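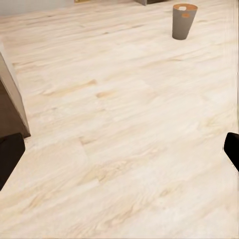

Household robot procurement

Household robot procurement is the process by which an organization decides that it needs a machine to tidy a room, discovers what such a machine costs, and then decides that it needs a simulator. The term covers drawing up the budget, choosing the hardware, and writing the memo that explains why the budget was wrong. It is distinct from household robot use, a smaller field.

Stages

Most purchases begin with a wish list. The wish list usually names two arms, a mobile base, spare batteries and a support contract, in descending order of excitement and ascending order of eventual importance. A quotation follows. There is then a quiet period, after which the wish list names one arm.

The simulated stage comes next and may last longer than the employment of the person who proposed it. A rendered room needs no lease, and a gray wastebasket with a copper-orange rim can stand on its pale floor for as long as the license is paid. Grippers can be tried against it at no cost in fingers. Buyers are often surprised that the license is a separate line, and that the computer able to run it is another.

The Granumau plan

The best-known plan in the field was drafted at Granumau by Sorcha Cruickshank and circulated on May 30, 2023. It set aside 41 percent of the equipment budget for simulation, which was considered timid by those who worked in simulation and scandalous by everyone else. The plan called for 215 hours of trial runs in rendered rooms before any purchase order could be signed. Coffee was budgeted under "consumables" and overspent by April of the following year.

Archie Gourlay, who held the purse strings, replied with a two-page note known as the Gourlay Objection. It asked what the wastebasket was for. Cruickshank answered that it was for putting things in. Gourlay asked whether a person could do this – and at what hourly rate – and the correspondence continued for 3 further rounds without settling the matter.

Choice of supplier

Granumau compared offers from Unik, Brinkmann and Granov. Unik was the cheapest until shipping was added. Brinkmann included training, though only at its own premises, and charged for parking. Granov offered a 20 percent discount on a second arm, a generous gesture toward customers who could not afford the first.

The order went to Brinkmann. Replacement gripper fingers were left off it to save money and bought separately later, at a price that did not save money.

Common omissions

Items most often missing from a first budget include floor space, insurance, a spare emergency stop button and the wages of whoever resets the room between runs. A real wastebasket is also frequently forgotten. Granumau claimed its own through petty cash, and the receipt is still under review.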